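Home Features Interviews Work Newsletter About
Last updated: July

Mitali Mondal writes instruction manuals for a living. She has done it for 19 years, first on staff at Kilen, a maker of pumps, and now for herself from a spare bedroom. Most of what she writes is read by people who are already annoyed.

"They've opened the box and tried it on their own," she says. "Then it won't start, and they pick up the book. So the page they land on is never page one."

She came to the work from a job answering phones. Kilen had a support line, and she kept a list of what callers asked. The same 14 questions came up again and again, and every one of them was answered in the manual, usually in a paragraph that began with something else. She rewrote that section on her own time and took it to her manager, Stavros Pavlović.

Pavlović, now retired, remembers the pages. "She had taken out half the words," he says. "I asked her where the rest had gone. She said they were mine."

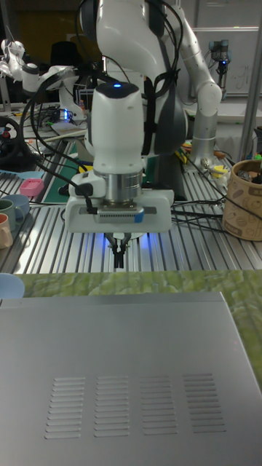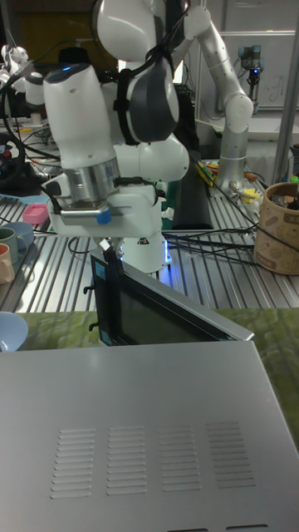
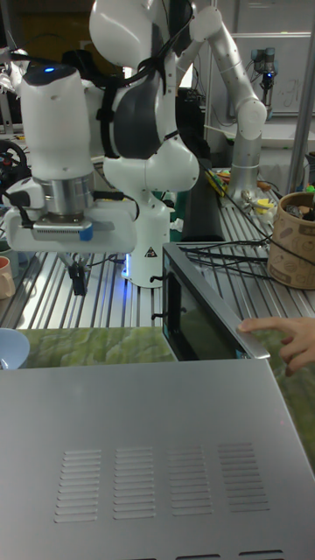
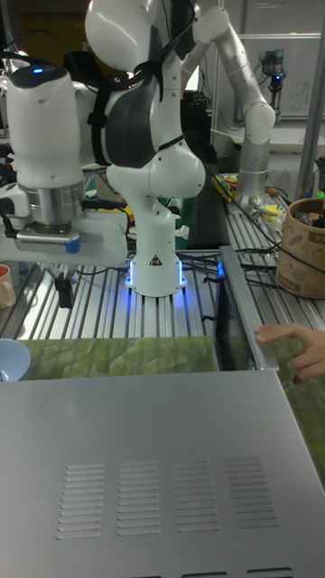

Mondal starts every job by asking for the parts list, and then she throws most of it away. A reader needs a name only for what they will touch, look at or order. The names have to be plain, and they have to stay the same from the first page to the last. Small lights cause her the most trouble. On a white arm with a little blue light on the wrist, she would write "the blue light on the wrist" every time, even if the engineers had a longer term for it. "If I call it a status indicator on page six and a lamp on page 50, somebody will go looking for two lights," she says.

She tests her drafts on people who have never seen the product. She sits behind them and keeps quiet, and she says that keeping quiet took her years to learn. For a coffee grinder made by Matić she watched a man read the same step four times and then skip it. The step told him to "ensure correct seating of the burr." It now says to turn the ring until it clicks.

The pay is uneven. Some clients want a quote by the page, which she refuses, as it rewards long manuals. Cirnix, a small company that makes water softeners, pays her by the project and prints 4000 copies at a time. A mistake in one of those stays in people's kitchen drawers for as long as they own the machine. She still thinks about a diagram that went out with two valve labels swapped.

"I found it at home, in the finished copy," she says. "They sent out a correction slip. I wrote the slip too - it was the shortest thing I've ever written."

She has firm views on warnings. Too many at the front and readers turn past all of them. She puts each one directly before the step it belongs to, and she argues with legal departments about it. She wins some of the time.

Her next job is for Testura, which makes sewing machines. The old manual has a chapter on threading that she calls the worst thing she has read this year. She has bought a secondhand machine and is threading it every morning before breakfast, writing down each place where her hands stop.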